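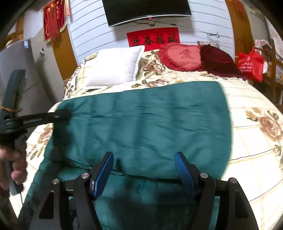 Making the Bed Is Still the Hard Part

Print this page | E-mail this article

Evander Matheson has worked on household machines at Caseck for six years, most of them spent on cloth. Ask him whether a robot can make a bed and he wants to know which bed.

"A hotel bed, white sheet, white cover, same size every time, walls far away, we can do a decent job," he says. "A bed in a house is another matter. There's a quilt folded across the middle, and cushions at the top that somebody cares about. One is a heart with a ruffle. The machine has to know the ruffle is part of the cushion and the roses are part of the sheet."

Printed sheets gave his team trouble for most of a year. The software looked for edges, and a large flower has plenty of them. So does a shadow lying across a quilt. In tests at the company's Clevville office, an early version tried to pick up a printed leaf again and again until someone stopped it.

That has improved. Matheson's group now works from 2,325 recordings of people doing bedroom chores with grippers held in the hand, made in ordinary homes. The current model, called Innes, is trained on those and then run on a two-armed machine. In the last round of trials it was given 422 beds to straighten and finished 168 of them without help.

"People hear that number and think it's bad," he says. "I think it's fair. Two years ago I wouldn't have bothered to count."

Most of the failures came with quilts. A gripper with two fingers pinches well enough, but a thick quilt has to be pinched at the right layer. Take too little and it slips. Take too much and the sheet comes with it. A person feels the difference and corrects without thinking. Innes mostly goes by sight, and by the time it sees the sheet moving, the sheet has moved.

Cushions are easier. They hold their shape, and it doesn't matter much if they land a few inches off. Matheson says owners disagree with him on that point. "My mother would put every one of them back where it was. So would I, if I'm honest about it."

I asked about speed. He said a full bed takes the machine eleven minutes on a good run, and that he can do his own in under two. He doesn't expect to close that gap soon and doesn't think he has to. The customers he has in mind are people who can't bend or lift, and they have told him they don't care if it takes all morning.

Shops are further along, in his view. A Ploleck stockroom outside town has been using a Caseck arm since August to move folded towels from carts to shelves. The towels come in three sizes and the shelves never change. A worker still checks the stacks at the end of each shift.

And a price? He wouldn't give one. The arms are too expensive for a home today, he said, and the person who has to come out and fix them costs more than the arms. He would like to see a small rental program first.

At home he makes the bed himself, before seven, and leaves the cushions on the chair.

This site uses cookies to improve your visit. By continuing to browse you agree to our use of cookies. Accept | Manage settings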